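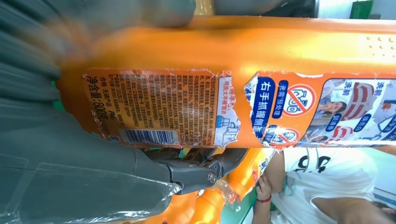
Zistoleck Wool Dryer Balls, bag of 3

I've been drying my family's towels with these for 2 winters now, and I still get a little thrill when I open the door and everything comes out fluffy! Each ball is felted wool all the way through (no filler, no plastic core) and made a touch bigger than most, so they don't hide inside pillowcases – well, not as often.

Toss all of them in with a medium load. For a big comforter you may want a second bag. They will pill and go a bit gray with use, and that's fine, they keep on working. If yours get staticky, dampen one with a little water before the last few minutes.

Each bag weighs 245 grams and comes with a cotton drawstring. Unused bags can come back to us within 90 days. The oatmeal color returns in October.

– Imtiaz Rathnayake, Cassim Home Goods

Filed under: Laundry Room, Drying & Folding

Contact us | © Cassim Home Goods | Back to top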